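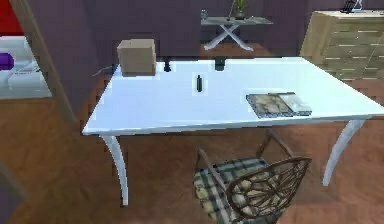
Clearing a Table in Simulation: Can a Household Robot Do It Yet?

Final report, Group 4
Joelle Shboul, Karim Tahiri, Brodie Te Moana
Supervisor: Esperanza Moya
Submitted 22/02/2024

1. Introduction

Clearing a table is a chore most people do without planning. For a machine it breaks down into finding each object, deciding how to take hold of it, lifting it without disturbing anything else, and putting it in a suitable place. Our project asked how much of this a general-purpose control policy can manage in a simulated home, and where it fails.

We worked only in simulation. The results say nothing direct about a physical robot, although section 5 lists the failures we expect to carry over.

2. Task and scene

The task was set in a furnished room with a white rectangular table. Three objects had to be moved: a cardboard box near the back-left corner, a small dark green bottle near the centre, and a flat book or folder towards the front right. A chair stands partly under the front edge of the table and was left in place for every run. The small black objects along the rear edge were treated as fixed, as was the grey cable that hangs over the left side.

The objects were chosen because each calls for a different grip. The box is bulky and roughly cube-shaped. The bottle is slender and easily knocked over. The book offers very little height for the fingers to close on.

An object counted as cleared if it was off the table and upright, or flat in the case of the book, when the time limit of 80 seconds expired. Dropping an object on the floor counted as a failure even if it landed the right way up.

3. Method

The simulator was Bomov, using the standard home scene supplied with it. The control policy was the small Onex model, trained on demonstrations that Brodie recorded by remote control in November. We recorded 200 demonstrations and discarded those containing a collision with the chair, which left 152 for training.

The first version of the policy was trained with the objects in fixed positions. It learned the positions and ignored the objects, and would close its fingers on bare table when the bottle was shifted by a hand's width. We retrained it with small random changes to position and angle. All results below are from the second version.

Each object was tested separately, then all of them in one run. Joelle wrote the scoring script. Karim checked a sample of runs by eye against the script and found one error, where a tilted bottle had been scored as upright. The tolerance was tightened and the runs scored again.

4. Results

Of the 149 single-object runs, the box gave the best results and the book the worst. Most box failures came from the approach, with the arm touching the cable side of the table and stopping on its collision limit.

The bottle was usually reached but not always held. In the failed runs the first finger made contact early and pushed the bottle over before the second arrived. Slowing the final part of the approach reduced this, at a cost in time that pushed several runs past the limit.

The book was cleared only when the policy slid it to the edge and gripped the overhanging part. This movement appeared in a minority of the demonstrations. On the other runs the policy pressed down on the cover and closed its fingers without lifting anything. When the slide went towards the front edge, the chair back often blocked the arm.

Full runs rarely succeeded. An error on one object tended to leave the arm in a position that the demonstrations did not cover, and it seldom recovered.

5. Discussion

On this evidence the policy cannot be left to clear a table. It can move a box. A person would have pulled the chair out first, and our policy had no way of learning to do so as no demonstration included it.

Contact between finger and bottle depends heavily on the friction values used, which we left at their defaults. Rawiri Pryor, who marked our interim report, asked whether the bottle would fall as readily on a real table. We have not tested this.

6. Further work

a) Record demonstrations in which the chair is moved before clearing begins.
b) Record more demonstrations of the sliding grip, towards both the front and right edges.
c) Repeat the bottle runs across a range of friction values.
d) Add recovery examples that start from a fallen bottle.

The scoring script and the run logs are in the Whitcombe shared folder under the group number. The video files were too large to upload and can be requested from Karim.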